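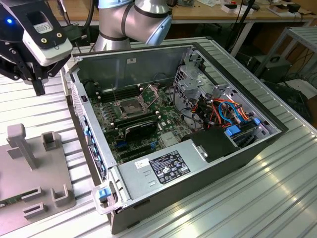

Asunto: Re: [lista-archivo] Digitalización de los boletines – copia y reparto
Fecha: 2018-09-27

Hola a todos, contesto deprisa que entro a trabajar en nada.

> Quedan 14 cajas en el local de Ongart, sin abrir desde enero.
> ¿Seguimos escaneando a 300 ppp o bajamos? Los ficheros salen
> enormes y el disco se llena. Y otra cosa, ¿quién se lleva
> los mapas?

Por partes.

Resolución: 300 y en gris, no bajéis. Lo que se hizo el año pasado a menos no hay quien lo lea en las páginas de anuncios, y son justo las que nos piden. Los de portada en color sí, en color.

Las cajas: las de Ongart las puedo recojer yo el sábado por la mañana si alguien me abre. Son pesadas, mejor dos personas. Ojo con la que pone Bunero, tiene humedad por abajo – esa aparte, sin apilar nada encima.

Mapas: ni idea. En Perton tienen escáner grande pero cobran por pliego, pregunté y para los 400 que hay no nos llega. De momento planos, en la carpeta azul, y sin doblar por favor.

Nombres de fichero. Otra vez. Año, número, página, todo con ceros delante. Hay 1.450 páginas subidas y una parte se llaman "scan nuevo bueno 2". Voy renombrando a ratos, si subís más hacedlo ya bien.

Lo del índice de Sendisum lo dejo para otro correo, que es largo. Adelanto: faltan dos números enteros del principio y creo que nunca se imprimieron, la numeración salta y punto. Si alguno tiene en casa un ejemplar que lo diga.

Pendiente para la proxima reunión:

1. Decidir quién guarda los originales una vez escaneados. Yo en casa no puedo más.

2. Segunda copia de todo en un disco que no esté en el local. Con una sola copia no vamos a ningún lado. 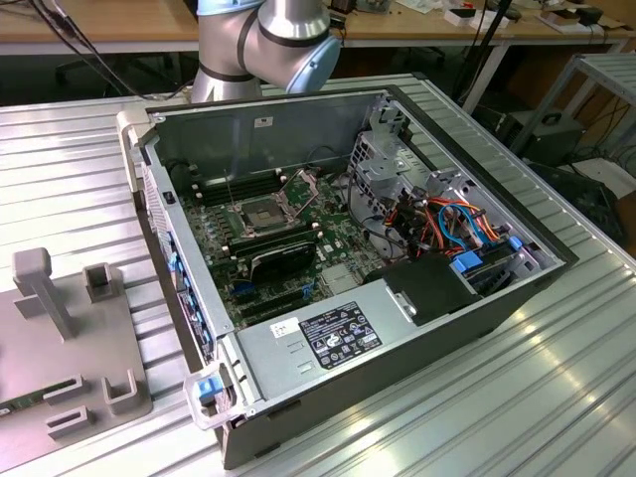 3. Permisos de las fotos de las fiestas – hay firmas en unas y en otras no. Sin firma no se cuelga.

4. Horario del local en invierno, que nos lo quieren cambiar a los martes.

Si falta algo añadidlo debajo, no abráis hilo nuevo que luego me pierdo.

Saludos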